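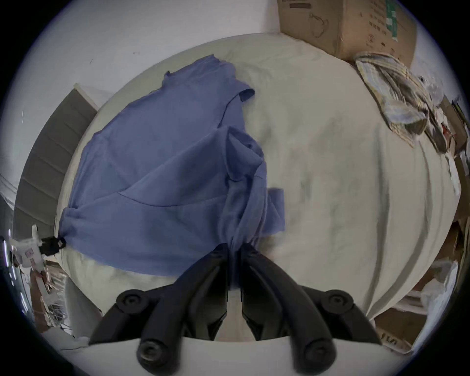

One user of the previous release asked whether the left and right units may be swapped after the jaws have been set. They may not. The setup values belong to the unit and the side together, and a swapped pair must go through the full procedure again, starting at "Zeroing the jaws."

Filed under: Documentation > Hardware > Hand-held grippers

Divard Gripper Pair – Setup and Care
README for the Flembridge cloth-handling station
Last revised 5/14/26

Scope

This document covers the preparation, routine care and minor repair of the Divard gripper pair used at the Flembridge station. The station is a bed with a fitted sheet, and the work consists of picking up, spreading and folding garments and other cloth. Recordings made with the pair are released separately as the Laxdal set, which has its own data card. Questions of file format, licensing and task labels are answered there and are not repeated in this document.

The procedures apply to both units unless a side is named. "Left" and "right" always refer to the hand of the person holding the unit.

What is needed

Each pair is stored with its two charging leads, a small screwdriver, a lint-free cloth, a soft brush, a spare set of fingertip pads and the 2 mm feeler gauge. The gauge must stay with the pair it came with. Solvents other than isopropyl alcohol are not to be kept in the case.

Preparing the bed

The sheet should be pulled flat enough that a fingertip pushed along it does not gather a ridge. Soft wrinkles are acceptable and need not be ironed out. Any sheet color may be used, but the color must be entered in the session sheet, as must any change of sheet during a session. Cloth waiting to be handled may lie at the edge of the mattress. Boxes may stand beside the bed provided that both arms can move freely over the middle of it.

Straps and leads should be kept clear of the cloth being lifted. A garment that catches on a strap puts a side load on the fingers, and repeated side loads are the usual cause of an early pivot repair.

Zeroing the jaws

1. Switch on both units and leave them at rest for 7 minutes.
2. Confirm that the indicator strip on the front of each unit is lit. If either strip is dark, charge the unit before continuing.
3. Open the jaws fully and release them. Repeat until the movement feels the same each time.
4. Close the fingers on the feeler gauge and hold them there until the reading settles.
5. Store the reading under the correct side.
6. Remove the gauge, close the fingers on each other and confirm that the tips meet along their full width.

If the tips meet on one edge only, the finger is seated at an angle. Loosen it at the pivot, reseat it and return to step 1. The reading must never be corrected by hand to make up for a finger that is badly seated.

Checking the pair together

The two units are to be held side by side over the bed with their fronts facing the same way. Both should be held still for one full recording check, then moved slowly toward each other and apart again. The position traces should follow the same path in both directions. A trace that drifts while the unit is still usually points to a loose mounting bracket, and the bracket screws should be tightened before anything else is tried.
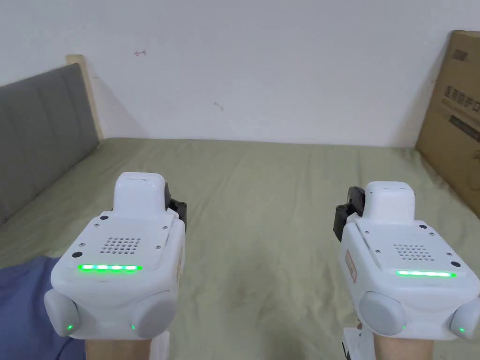 Fig. 2. Left and right units held over the bed, indicator strips lit.

A final check is made with cloth. Pinch a single fold of a light garment, raise it a short way from the sheet and hold it. The fold should stay between the fingertips without slipping. Thin, smooth fabric is the harder test and is preferred for this purpose – heavy cotton will hold even when the pads are worn.

Routine care

After each session, the fingertips are wiped with the dry cloth and lint is brushed out of the pivots. The openings in the top panel should be brushed lightly and never blown out with compressed air, which drives dust into the housing.

Fingertip pads are replaced after 2000 closures or at the first visible tear, whichever comes first. Pads are replaced in pairs. A new pad facing an old one gives an uneven grip and a false zero.

Batteries should be charged to 100 percent before storage of less than a week. For longer storage, half charge is preferred. A healthy unit will run for almost 2 hours, and a unit that falls well short of this should be reported to the station lead.

Minor repair

Fingers that stick when opening. Brush out the pivots first. Thread from frayed hems winds itself around the joint and is often hard to see. If the fingers still stick, remove the affected one, clean the joint with alcohol, let it dry and refit it. Do not oil the pivots; oil reaches the pads and then the cloth.

Cable working loose at the handle. Switch off the unit, reseat the connector and check that the cable has enough slack for the wrist to turn fully in both directions. A cable that is tight at the end of the turn will come loose again.

Housing screws turning freely. Stop using the unit. The threads are set in plastic and cannot be restored at the station. Return the unit to Divard with its gauge.

Any repair that involves removing a finger, a bracket or a housing panel is to be followed by a full zeroing of both units, including the one that was not opened.

Records

The session sheet should state the zero reading for each side, the sheet color, the pad change date and any repair made. Recordings made before a fault was noticed are kept and marked; they are not deleted. Users of the Laxdal set will find the mark in the session notes.

Known limits

Zero readings taken in a cold room shift as the units warm up. The pads grip coated rainwear poorly, and no replacement has yet been approved. The first batch of brackets, issued in March, has shorter screws than the present one and the two kinds must not be mixed on the same unit.

Related documents
Laxdal set: data card
Iduldale station: bed and lighting layout
Divard fingertip pads: ordering and fitting
Session sheet, blank
Change log for the Flembridge station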